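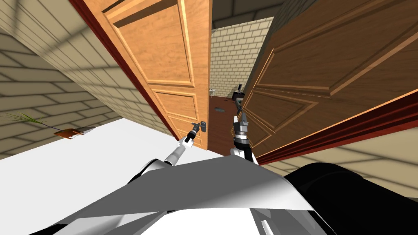

Nermin Eren
Planning and control, Steketti

Gallery: double doors in simulation

Steketti is our whole-body planning stack for two-armed mobile robots. The image on this page comes from the door task set, which is rendered in simulation and seen from the robot's own viewpoint. The notes under it cover the parts of the software that the set was built to exercise. Readers who want the interface documentation should go to the Prikach pages, where the task format is described in full.

Last updated Monday, January 3, 2022.

Double doors, left gripper at the handle

Both leaves are swung open toward the robot. The left gripper is at the lever handle of the lighter door, and the right arm is raised beside the opening with its fingers pointing up. The gap between the leaves is narrow and leads through to a room with a brown floor and a brick wall at the far end.

Notes on the task

Grasp frame. The handle pose is given to the planner as a six-degree-of-freedom frame fixed to the door leaf. The approach direction may rotate about the long axis of the lever within a tolerance set in the task file. A tight tolerance makes the inverse kinematics fail early. A loose one lets the wrist drift into the backplate.

Constraint handling. While a handle is held, the gripper has to stay on the arc set by the hinge. Steketti treats this as an equality constraint and projects every sampled configuration back on to it. The projection stops after 60 iterations and the sample is thrown away if it has not converged. Abdelilah Bensaid wrote the current version, which replaced a penalty term that allowed the hand to slip off the arc at high joint speeds.

Base and arms together. The base cannot be planned first and the arms afterwards. A leaf that opens toward the robot sweeps through the space the base would like to use, so base position, torso and both arms go into one search. The default limit is 1,000 nodes per segment. Raising it helps with narrow openings and does very little elsewhere.

Free arm. An arm with no contact assigned is still collision-checked against both leaves, the frame and the body. Its posture cost is low, and the planner will sometimes park it in odd places — usually high, close to the shoulder line. We have left this alone for now.

Control. Planned segments are tracked by an impedance controller at 248 Hz. Stiffness is lowered along the radial direction of the arc while a handle is held, so that a small error in the hinge estimate produces a small force at the gripper. The hinge estimate is refined during the pull from measured gripper positions.

Perception. Door tasks can be run with ground-truth poses or with the Shboul estimator, which takes colour and depth from the head camera and returns leaf angle and handle frame. Leaf angle is the weaker of the two outputs when a panel is viewed very obliquely. The estimator reports a covariance, and the planner widens its clearance to match.

Scene files. Leaves, frames, walls and floors are separate assets with separate materials. Changing a texture does not alter the collision geometry. Leaf width, hinge friction and closing force are set per door, and the two leaves of a pair need not share values.

Known problems

Contact between gripper fingers and a lever handle chatters at time steps above the default. Self-collision checks between shoulder and torso are conservative and reject some valid postures. Log replay ignores the per-leaf friction setting in files written before August — re-export them with the Vetbridge converter, version 80 or later.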